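Cidilo Bench Cell Guide
Section 3: Safe working rules for the computer assembly bench

January 16, 2023
By the Gudlow documentation group

This site uses cookies to remember your language and manual version. Accept | Manage settings

This section covers the rules for running processor and memory tasks on an open desktop tower with the Cidilo bench cell. Read it together with Section 2 (mounting and power). The rules apply to every shift, including short test runs and demonstrations.

3.1 Before you load a tower

1. Put the arms in the parked position and press the stop button. Wait for the status light to turn steady amber.
2. Unplug the tower from the wall. Hold its power button down for 3 seconds.
3. Put on the wrist strap and clip it to the bench frame. Paint does not conduct, so clip to bare metal.
4. Remove the side panel and store it off the bench.
5. Lay the tower on its side with the open side up and the front of the case toward the operator.
6. Set the part fixture to the left of the tower. Push it down until it sits flat on the table slots, then tighten it.
7. Place the processor in the fixture pocket by its edges. Do not touch the contacts.
8. Open the socket lever and lift the retention frame all the way up.

CAUTION: Never leave a processor resting loose in an open socket while you adjust anything else. A small bump to the case can bend the contacts, and the board will have to be replaced. 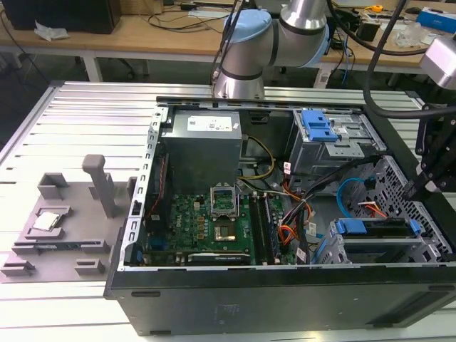 Cables inside the case are the most common cause of a stopped run. The arm software does not model soft parts. It plans as if wires were not there, and a loop that stands above the case rim can catch on a fingertip or a wrist cover. Route drive and power cables away from the socket and the memory slots before you release the stop. If a bundle will not stay down, tie it to the case with a reusable strap. Do not use tape on the board.

Note: Budholm kits shipped before October have the older fixture with no locating pins. Check its position with the setup gauge each time you load a tower.

3.2 Starting a run

1. Check that both hands, the wrist strap cord and any tools are outside the marked zone.
2. Release the stop button and turn the key to SLOW.
3. Select the task on the pendant and read the task name aloud if a second person is at the bench.
4. Run one full cycle in SLOW with your hand on the enabling switch.
5. If the first cycle finishes with no fault, you may turn the key to RUN. The limit is 400 cycles between inspections.

The force limit for socket work is stored with the task. Do not raise it to get past a fault. A part that will not seat is either turned the wrong way or sitting on something, and more force will damage it in both cases.

CAUTION: The arms can move without warning when a task resumes. A quiet arm may only be waiting on a timer.

3.3 Reaching into the case

Press the stop first, every time. Pausing from the pendant does not count as a stop, and it does not lock the joints. After pressing the stop, wait for steady amber, then reach in from the front of the bench. Do not lean across the fixture.

If a gripper is holding a part when you stop, support the part before you use the manual release.
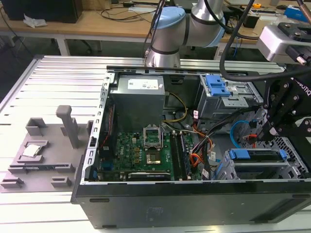 Sang wrote in on the support page to say that the stop-first rule costs too much time on memory tasks, where an operator may need to straighten a cable several times an hour, and asked whether a pendant pause would be enough if the key was set to SLOW.

It is not enough. SLOW limits speed only while the arm is being driven by a task, and a pause can be cleared by anyone holding the pendant. If you are reaching in that often, go back to 3.1 and secure the cables properly.

3.4 Inspection and records

1. At each inspection, check the finger pads for wear and wipe them with a dry lint-free cloth.
2. Check the arm cables along their full length for flat spots or cuts.
3. Test the stop button from RUN with no tower loaded.
4. Write the cycle count and your initials in the bench log.

Replace the finger pads at 2000 cycles even if they look good. The part number is 298 for a set.

Fault codes are listed in Section 4.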